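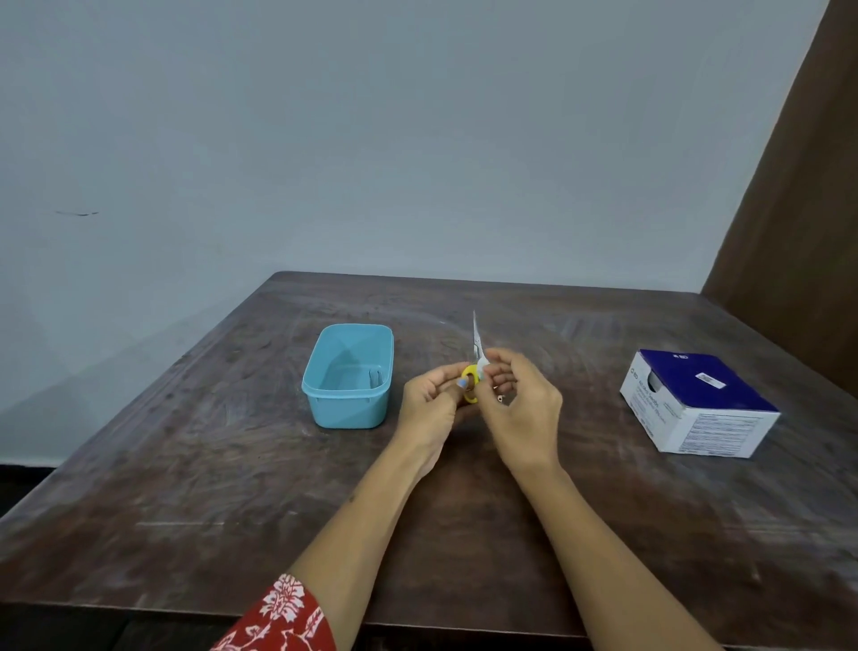 May 14, 2021
Site: Srithong annex, packing room
Checked by: Krum Dimitrov
Next full check: September

**Table**

- [x] Stands level, no rocking. Pushed down on all four corners.
- [x] Legs and joints tight
- [ ] Top in good condition. *Worn, with scratches and pale marks over most of the surface. No splinters found by hand. Fine for boxes and trays. Do not lay open dressings on bare wood; use a liner.*
- [x] Height posted on the wall plan (72 cm)

**Blue plastic tray**

- [x] Empty at start of shift
- [x] Rim and corners free of cracks
- [x] Ridge on the inside wall cleaned along both sides. *Dust collects there. Use the small brush.*
- [ ] Spare tray on hand. *None in the store. Ordered from Grolar, 2 pieces.*

**White box with navy top (BD)**

- [x] Box dry and not crushed
- [x] Label sticker on the top still stuck down
- [ ] Opened date written on the side. *Missing. Whoever opens a box writes the date on it, in pen.*
- [x] Kept clear of the tray so the two don't get knocked together

**Wall and woodwork**

- [x] No damp or peeling paint
- [ ] Wall clean. *Small dark mark on the left side, about halfway up. Try a damp cloth first. If it doesn't come off, leave it for the Nekard painters.*
- [x] Brown wood panel firm, no loose edges

**Floor and light**

- [x] Floor along the wall swept
- [x] Room temperature at 10 a.m.: 18 °C
- [x] Enough light to read labels at the table

**To do**

1. Liner roll for the table, some 10 meters. Rundetti has it in the narrow width.
2. Date the open box.
3. Wipe the wall mark and note the result on this sheet.

Signed: K. Dimitrov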